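원격 조작 시연을 이용한 양팔 로봇 정리 작업 학습
캡스톤디자인 최종 보고서, Lela 팀

1. 과제 개요
Lela는 사람이 원격으로 로봇을 움직여 작업을 보여 주고, 그 기록으로 로봇이 같은 작업을 따라 하게 만드는 과제이다. 대상 작업은 생활용품을 트레이에 정리하는 것으로 정했다. 조작 장치는 Zellis 마스터 암을, 기록 프로그램은 우리가 수정한 Gilani를 사용하였다.

2. 손목 카메라
처음에는 머리 쪽 카메라만 썼는데 손가락이 물체에 닿는 순간을 확인하기 어려웠다. 그래서 손목에 소형 카메라를 추가하고 손가락 끝이 화면에 들어오도록 각도를 맞추었다.
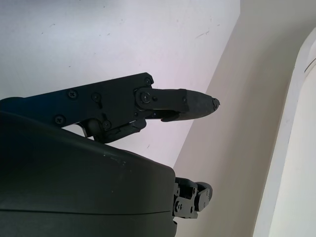 중간 발표에서는 손목 영상이 있으면 조작자가 화면만 보게 되어 시연이 느려지지 않느냐는 질문이 나왔다. 기록해 보니 첫 주에는 실제로 느려졌다. 이후 조작자는 로봇을 직접 보면서 움직이고, 손목 영상은 저장만 하는 방식으로 바꾸었다.

3. 시연 수집
시연은 4월부터 모았다. 총 187회를 기록했고, 중간에 통신이 끊긴 것은 제외하였다. 한 회의 길이는 최대 4000프레임으로 제한했다. 조작자는 시작 신호 후 5초 동안 팔을 멈춘 상태로 두었다가 움직인다. 이 구간은 학습 전에 잘라 낸다.
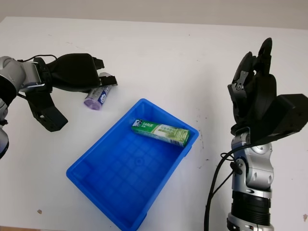
물체의 시작 위치는 매번 바꾸었다. 초기 시연은 위치가 거의 같아서 학습된 정책이 물체를 보지 않고 외운 궤적만 반복했다. 치약 튜브는 트레이 밖에 비스듬히 두고 치약 상자는 파란 트레이 안에 둔 배치도 그래서 포함하였다. 양쪽 말단 장치의 모양도 달라서 왼쪽 그리퍼와 오른쪽 로봇 손은 입력값 변환을 따로 작성하였다. 오른쪽은 손가락 관절이 많아 변환식을 세 번 고쳤다.

4. 손가락 벌림 보정
마스터 암의 손잡이를 끝까지 열어도 로봇 쪽이 덜 열리는 문제가 있었다. 전원을 켤 때마다 완전 열림과 완전 닫힘의 값을 읽어 범위를 다시 잡도록 했다. 아래쪽 손가락은 링크가 길어서 작은 각도 오차에도 끝 위치가 크게 달라진다. 보정할 때는 위아래 손가락 사이의 간격을 손목 영상으로 확인한다.
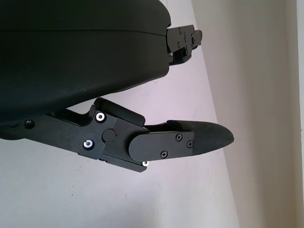 5. 결과 및 남은 문제
학습에는 공용 서버 Girkska를 사용했고 한 번 학습하는 데 493분이 걸렸다. 상자를 집는 동작은 비교적 안정적이었으나 튜브는 집는 위치가 조금만 어긋나도 미끄러졌다. 조작자마다 손잡이를 닫는 속도가 달라 시연 데이터에 편차가 있는 것도 원인으로 본다. 다음 학기에는 닫는 속도에 상한을 두고 튜브 시연만 추가로 수집할 계획이다. 보정값 파일은 저장소의 calib 폴더에 있다.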